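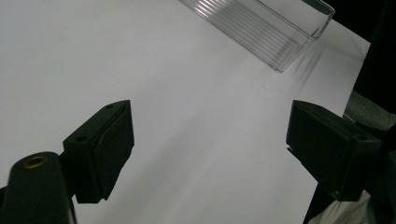

Preda Facilities Help Desk
Request 2000-145
Site: Lomosham, second-floor sample room
Submitted by: Veronica Oprea
Category: Work surfaces and storage
Status: Closed

Reported problem
Small clear plastic containers stored in the sample room slide when placed on the white work surfaces. The requester reports that the ribbed type is the most affected and asks whether the surface or the containers should be replaced.

Entry 1
Request received May 2021 and assigned to Room Services. The requester was asked to confirm which cleaning product is in use and whether the tables had been moved.

Entry 2
Requester confirmed that the tables were moved to the window side during the Grurmont refit. The cleaning product is the standard Drornik spray, applied at the end of each shift.

Entry 3
Site visit completed. Two of the tables were found to be out of level, with the low side toward the window. The adjustable feet were reset and locked. A light film was present on both tables and was removed with warm water and a clean cloth.

Entry 4
A batch of 20 containers was left in place overnight. The requester reported no movement the next morning. One container on the table nearest the door had a chipped corner and was discarded.

Resolution
Tables leveled. Staff are to wipe surfaces with water after using the spray. Replacement of the containers is not approved under this request. The white surfaces remain scheduled for renewal in 2022.

Follow-up
Room Services will check the table feet again in August. Further reports should quote the request number above.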